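Sterska to automate small-parts sorting at its Hisstead works

Hisstead, Sunday, January 22, 2023 — Sterska will move the sorting of small parts at its Hisstead works to robot arms from April. The first stage covers 2 benches on the packing floor, where parts are at present picked out by hand, one at a time, across both shifts.

The 32 people who work on the packing floor keep their posts and their pay grades. Each will have 60 hours of paid training in cell set-up, fault clearing and safe entry. Checking of finished trays stays a manual job, and staff will change benches every two hours in place of the present half shift.

The arms are programmed by Gebretsadik, which builds and tests each picking routine in simulation before it is loaded on site. Routines are run with plain coloured blocks first, then with models of the parts themselves.

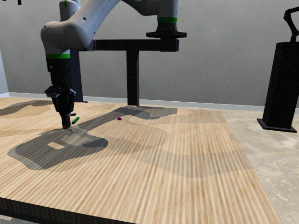 Simulated bench with robot arm, gripper and small test blocks. Render: Gebretsadik

"A gripper that closes two millimetres too high will miss a flat part every time," said Ebise Tamiru, simulation lead at Gebretsadik. "We would sooner find that on a screen than on a shift."

Under the agreed limits, a routine must complete 600 picks in simulation without a dropped part before it goes to the works. Operators can stop a cell at any point and return the bench to hand sorting — no approval from a supervisor is required.

"Wrist strain is the most common complaint on this floor," said Milovan Omerović, works manager at Hisstead. "The repeat picking goes to the arm. The decision on whether a tray is right stays with the operator."

Shift patterns are unchanged. A second stage, at the Serkavmont site, will be considered once the Hisstead benches have been in use for a full quarter.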